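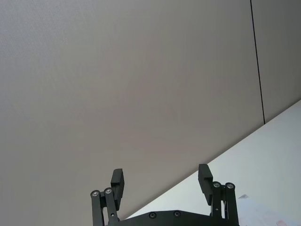
How to stamp your own wrapping paper without wrecking it

Quick one because I get asked every fall. Cheap paper, one or two stamps, one color. You can do a whole birthday's worth in an evening. I start in September and by the holidays there's a drawer full.

What you need

Roll of plain paper, white or brown. Not shiny. Shiny never dries.
Ink pad, the big kind, or a small one and patience. I use the red from Pultora.
Stamps. Rubber on wood if you're buying, potato or eraser if you're not.
Scrap paper, lots.
Baby wipes.
Masking tape.
Something flat to work on that you can wipe.

Cut first, stamp second. I know the videos stamp straight on the roll. Don't. The roll curls back up and lands on your wet ink and there goes the front end. Cut a piece big enough for the box plus a couple inches all around, tape the corners down, then ink up.
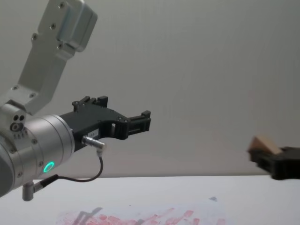

Red ink is the one people struggle with. It shows every fingerprint, and it spreads. Always do a test page. Press, look, press again, change the angle, until the edges come out clean. If your test page looks anything like that sheet on the white table with the red smudges, stop and start over with less ink. Tap the stamp on the pad, don't mash it. Two light taps does more than one hard push. Then straight down on the paper, hold for a beat, straight up. No rocking!! Rocking is how you get the ghost edge, the little halo of ink off the side of the block.

Big stamps (wider than your palm) go the other way round. Stamp face up on the table, pad on top, dab dab dab. Then flip it over onto the paper and lean on it a bit.

Laying out the pattern

Easiest is a half drop. Row one, stamp, gap, stamp, gap. Row two, you stamp in the gaps. Done. Looks like store bought.

If you want it straight, fold the paper lightly in half and half again and open it back up, use teh creases as your lines. They'll flatten out when you wrap.

Random is harder than it sounds. You end up with a bald patch in one corner every time. Do the corners first, then the middle, then fill.

Let the stamps run off the edges. Half a star at the edge is good.

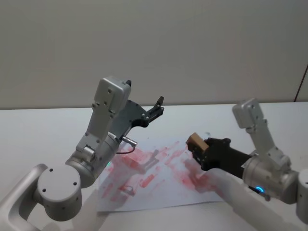 White table, plain wall behind.

Drying

Leave it flat. An hour for regular pad ink on uncoated paper, overnight for the thick stuff. Don't stack, don't hang over a chair back. If you have to roll it before it's all the way dry put a clean sheet on top and roll them together, loose. I did envelopes for my cousin's wedding this way, 153 of them, same method only smaller, and lost maybe a handful. Mostly my own fault for starting after dinner.

Cleaning up

Wipe the stamp right away. Baby wipe, then a dry rag. Never soak a wood mount, the rubber comes unglued. Red will stain the rubber pink and that's fine, it won't come off on your next color. Old toothbrush for the fine lines.

Ink on the table: dish soap first. Then rubbing alcohol on a cotton ball, test a corner if it's a table you like.
Ink on your hands: you just wait.

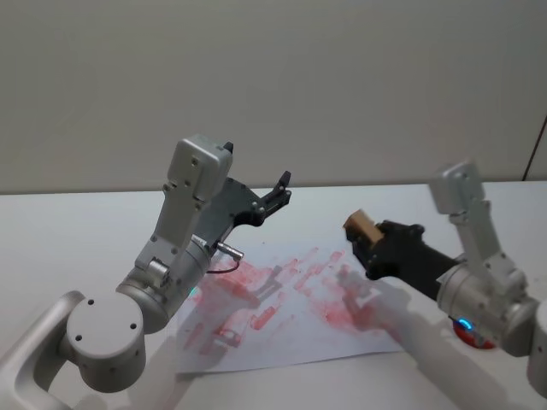 Nataša Stoyanova wrote in that she skips the pad completely and rolls acrylic paint onto a kitchen sponge, then presses the stamp in that. Her paint is thinned with a few drops of water and she swears by it for brown paper, where pad ink goes kind of muddy. She says to work fast though, the paint starts to set on the stamp after a dozen presses, and rinse the sponge before it gets crusty.

Tried it Saturday. Works great on brown, bit heavy on white. Paint cracks if you fold it sharp so keep your box corners soft or put the pattern where it won't crease.

A few more things

White on brown needs pigment ink, regular white pad ink just vanishes.
Tissue paper is possible but put three sheets of scrap underneath, it goes right thru.
Gift tags: stamp the leftover strips, punch a hole, string.
Store pads upside down so the ink stays near the top.

Potato stamps next time, I ran out of potatoes.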